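Simulated demos for pick and place - does anybody's transfer?
14 replies · 2 shares

otska_bench
We're collecting demos in sim for the Drakine arm before we touch the real one. Teal cube, gold plate, a couple of stemmed glasses in the way, cloth on the table. Tùng Tiêu set up the scene and I do the teleop. Before I spend March on this, tell me what's wrong with it.
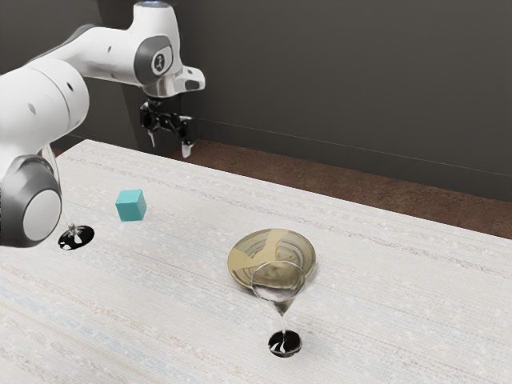

Re: Simulated demos for pick and place

gripe_and_grasp
What's wrong is that you'll get a policy that knows your renderer. We did the same at Dafis and threw out 2 batches. Clear glass is the worst of it - real depth sensors hate it and yours probably gets perfect values for free.

otska_bench
We don't use depth. RGB only, one view of the table and one close in. Most of my time goes on the approach over the cube. 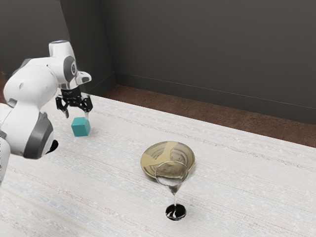
I do 4 approaches per layout and then Tùng shuffles everything. Bad grasps stay in, with a flag.

loltari_user
Keeping the bad ones is right. Don't let anyone talk you out of that.

gripe_and_grasp
Disagree. Flagged failures are fine if somebody reads the flag. I've never seen a training script that did.

R_Trevor
Rhydian Trevor here, I wrote the loader for Loltari, and it reads the flag. Check before you sneer. 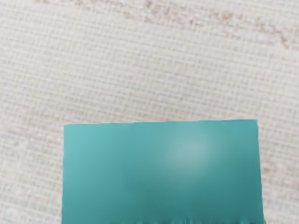

My own worry is the close view. People put it in because the papers do, then never look at what it records. Half of what you get is tablecloth, and the block is one smooth teal face with a soft highlight on it. If the model learns that highlight, good luck under office lights. Change the lighting per episode or drop the view.

otska_bench
Lighting is fixed right now. I can randomize it, but it slows the render.

gripe_and_grasp
So it's slow. Still cheaper than 2 more months of demos you can't use.

Show 5 more replies · Share (2)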